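Why does a cease-fire have a start time hours after it is signed?

Posted in Politics & World Affairs > War and Peace

I run a current affairs discussion group in the back of a coffee shop, and in April we spent the whole session on truces and never got an answer to this one.

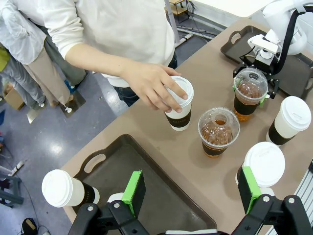
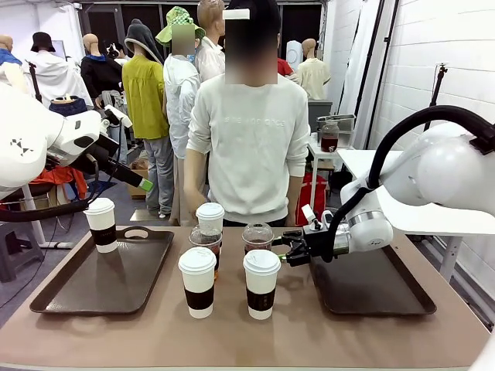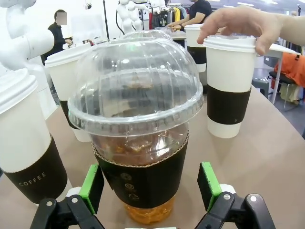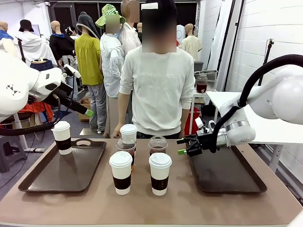
Coffee and iced tea on the table.

My question is about the gap between signing and stopping. You read that two sides have agreed to a cease-fire, and then in the next paragraph it says the cease-fire takes effect at midnight, or at 6 a.m., or even two days later. If both sides have agreed to stop, why not stop right then? People get killed in those hours. One man in our group said it is so each side can grab a bit more land first. Another member said it is just paperwork. I would like to hear from someone who knows how this works in practice. I would also like to know who decides afterward whether a truce was broken, as each side always says the other one shot first.

Posted by Tillitz

4 replies hidden by moderator. Showing 3.

Florêncio Neves

Both people in your group are partly right, but the main reason is communication. The people who sign are usually in a hotel or a government building in some third country. The people who are shooting are spread along a front line that may be hundreds of miles long. The order has to go from the political leader to the top commander, then to regional commanders, then down to units. Some of those units have bad radios or none. Some are out on patrol and will not check in until night. If the truce began the minute it was signed, many of them would break it without knowing it existed.

A set hour also gives everyone the same line. Before it, firing is war. After it, firing is a violation. Without a set hour you could not say which was which. Check whose clock is being used, too. A good text names the time zone.

The classic case is the armistice of November 11, 1918. It was signed a little after 5 in the morning and took effect at 11. Fighting went on during those hours and men died in it, some of them in attacks ordered by officers who already knew the end was coming. The Korean armistice in 1953 was signed in the morning and took effect 12 hours later, at 10 p.m.

So yes, the gap can be misused. Commanders know that the line where they are standing at the set hour may turn into the border, or at least the starting point for talks. That is why you often see heavy shelling on the last night. Negotiators know this and try to keep the gap short, but if it is too short the order does not get through.

On your other point, it depends on the agreement. Some have outside monitors, from the UN or a regional body or a few countries that both sides will accept. Some have a joint commission with officers from each side who meet and go over complaints. Some have nothing, and then it is one spokesman's word against another's. When you read about a truce, look for the part about monitoring. If there isn't one, I would not expect much.

Jirnalari

they never stop anyway so what does it matter what time it starts. both sides just use it to reload

Booker Boateng

Florêncio covered most of it. A few things to add.

The words are used loosely in the news. A truce is usually a short or local stop, for example to collect the wounded or let an aid convoy in. A cease-fire is broader and may have no end date. An armistice is a formal military agreement to end the fighting, but it is still not a peace treaty. Reporters mix these up and so do officials, so you have to read what was agreed and not go by the name.

Then there are the announcements that are not agreements at all. One side declares a cease-fire on its own, or an outside government calls for one and names an hour. The other side may have said nothing. The headline can look the same as for a signed deal. If the story says "called for" or "welcomed" and does not say "signed" or "accepted," nobody is bound by anything yet.

About violations, one shot does not normally end a cease-fire. Monitors expect some in the first days. What they look at is how big the weapons are, whether it keeps happening in the same place, and whether anyone is moving troops forward. A report that lists 41 incidents sounds terrible, but if it was nearly 300 the week before, the thing is more or less working. Go by the trend.

I don't agree with Jirnalari that it never matters. Even a truce that falls apart after a few days can let people get out of a town or bring food in.

Comment from Tillitz: Thanks, this helps. I didn't know about the 12 hours in Korea. I will print the first and last replies for the group. Does a side that only "welcomed" a truce get blamed if it keeps fighting?

Comment from Booker Boateng: In the press, yes. Under the agreement, no, as it has not agreed to one.

343 people found this page helpful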